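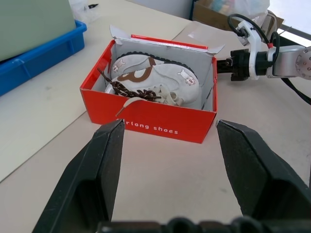

Slide 1. Two arms, one shoe box, wrist view.

Leave this up while people find seats. Start when the door shuts.

Good afternoon. I'm Nazmiye Karabulut, I buy equipment for the returns floor at Grodville, and I've been asked to review the Flusport two-arm packing kit in the time it takes you to finish your coffee. Zirstead make it. They are in the second row. Wave, please. (Pause. They will wave.)

So, shoes. You'd think a returned pair of shoes was the friendly end of the job. It comes in a box, it goes back in a box, the box has a lid. Then you look at the laces. There's a dark speckled bundle lying across the front shoe, and a cream one with its end hanging over the rim. If you've ever shut a lace in a lid you know how that looks to the next customer. If you're a gripper you don't know, and you don't care, and that's my first heading.

SLIDE 2 – What you get for the money
Two arms, grippers, wrist cameras, a stand, and a manual I'll come back to. Setup is sold as a morning. Ours was a morning and then the following morning. Zirstead sent Jolene Wihongi to help, and she was very good and drank nothing but hot water, so no complaints on cost.

The table is your problem. They say "any flat surface". Ours has a join in it, a dark line you can see running up to the corner of the box. Flat enough, as far as I could tell. (Don't get drawn into the table. Özkan will try.)

SLIDE 3 – What it did
We ran 400 pairs through it in May. Rigid boxes with square corners: fine, even dull. I was bored by lunch, and I mean that as praise. Boxes that have had a life are another matter. Go back to slide 1 for a second – creased side, torn flap at the back corner. Most of what comes back to us has been opened by somebody in a hurry, and the kit's sales film was made with boxes that had plainly never met a customer.

We had to step in on 60 of the 400. Laces mostly, then tissue paper, then one afternoon when the sun came round and it took against everything.

SLIDE 4 – Things I liked
Spare finger pads fit without tools. The stop button is large and where your hand goes. You can teach it a new box size and it keeps it after a restart, which the last one we tried did not.

SLIDE 5 – Things I liked less
The manual. Error 1407 is listed as "see supervisor". I am the supervisor.
The second arm is polite to a fault. It waits for the first to finish even when they're nowhere near each other, like two people at a narrow door.
Support closes at four. Our late shift starts at four.

SLIDE 6 – Would I buy it
One, yes, for the clean boxes, with a person on the scruffy ones. I wouldn't buy a row of them this year. Zirstead say the lace handling is being worked on. I've asked to see it on our stock, not theirs.

Questions. If the cable question comes up, pass it to Jolene.

We use cookies to remember your settings. Accept / Manage choices

Comments (3)

packbench_les
The door bit is spot on. Ours does exactly that. You can shorten the wait in the settings but it's well buried.

Özkan
For the record I had one question about the table and it was a good one.

M. in returns
What did you do about tissue paper in the end? We just take it out first, which rather defeats the point.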